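Ladau T2 two-arm bench cell – product page and safety notice
Last changed: Nov 2, 2024

The Ladau T2 is a table cell with two light arms on one common rail, for sorting and putting away small objects. It is delivered with two grippers, wrist cameras and the Prerkska control software. Article number 259.

Important for all owners: gripper release fault

In May we received the first report of a gripper which opened without a command. The arm was carrying a tool over the table, and the tool fell. Nobody was hurt. After this we ran 3000 pick-and-place cycles in our own workshop, and the fault came back five times, each time on the arm that was waiting for the other one to leave the tray.

The reason is in the control software. When both arms ask for the same area, one of them must stop and wait. If the wait is longer than the hold timer, the motor current of the gripper goes down to zero and the fingers lose their force. The arm itself stays in position, so from outside the cell looks normal.
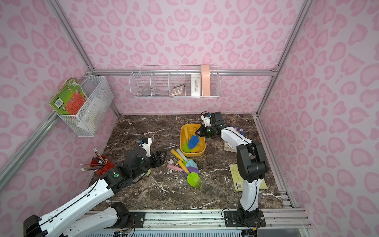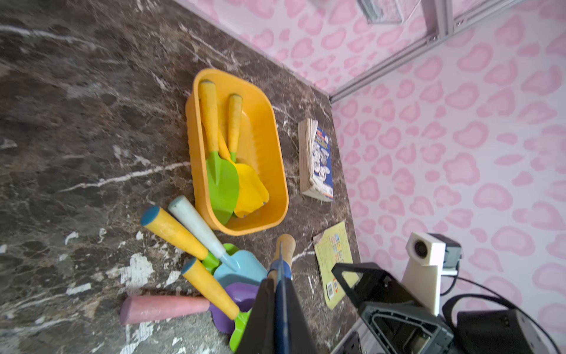
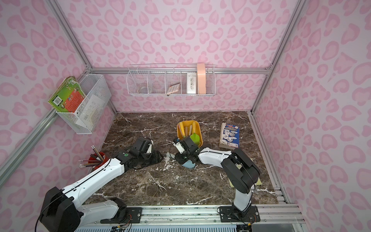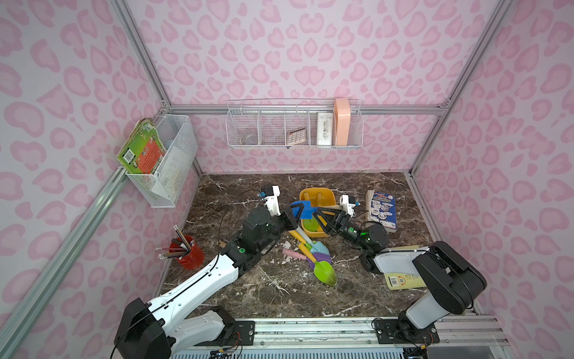
T2 with garden tools and yellow tray. Second picture: view from the wrist camera.

Which units are affected

All T2 cells with Prerkska software 5 or older. Cells with the Dresberg gripper set have a spring in the fingers and do not lose the part, but please update them also.

What you should do

Until the update is installed, run only one arm at a time and do not lift anything heavy, sharp or made of glass. Keep your hands outside the rail while the power is on – also when both arms stand still. If a part has fallen, press the stop button first and only then reach in.

The update is free and takes nearly 20 minutes. After it, the waiting arm keeps its grip force until it gets a new command. Please make the hold test from chapter 4 of the manual once for every gripper.

If the test fails, send the gripper to our service partner Stojanović. We pay the transport in both directions. A replacement set is 69 euros for cells out of warranty.

Questions about the fault: Špela Vidmar, product safety
Orders and returns: Afia Amegashie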